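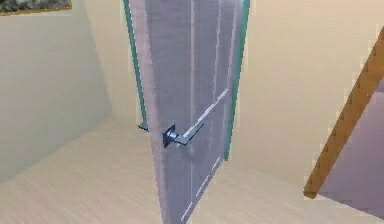

Issue 14, page 5

**Door tasks: what changes in the simulation rules**

The working rules for simulated door opening have been revised and apply from September. They cover every scene submitted to the shared Gement library, including the lever-handle doors already in it. Scenes with round knobs or push bars stay under the old text for now.

**Start state.** Each episode file must record the door angle and the lever angle at the first step. "Closed" and "open" are no longer accepted as values. A door standing partly open, as in the render on this page, is a valid start, but it has to be logged as such and scored separately from a latched start. In the last audit Dendonance went through 573 episode files and found 165 with no start angle. Those files stay in the library and are left out of published success rates until the field is filled in.

**Handles.** Where a door has a lever on both faces, the two levers must be modeled on one spindle. Turning one turns the other. Separate joints are allowed only if the scene notes say so. Collision shapes are required on both sides — a gripper that passes through the far lever invalidates the run.

**Looks.** Wall color, floor texture and pictures on the wall may be varied freely. Handle height, lever length and door width may not be varied without a new scene number. Bomau asked for an exception for small changes in lever length. The request was declined, as grasp results shift too much to be pooled.

**Viewpoint.** Camera position goes in the scene header, in meters, measured from the hinge line at floor level. The header must also state whether the handle is in view at the first step. The arm need not be.

**Reporting.** Give the number of attempts along with any rate. A run counts as a success when the door reaches the target angle and the lever has been released. Runs stopped by the joint limit check are failures and are not to be dropped.

The Jalali converter writes the new fields from its next release. Until then, add them by hand and rerun the header check before upload. Old headers will still load, with a warning.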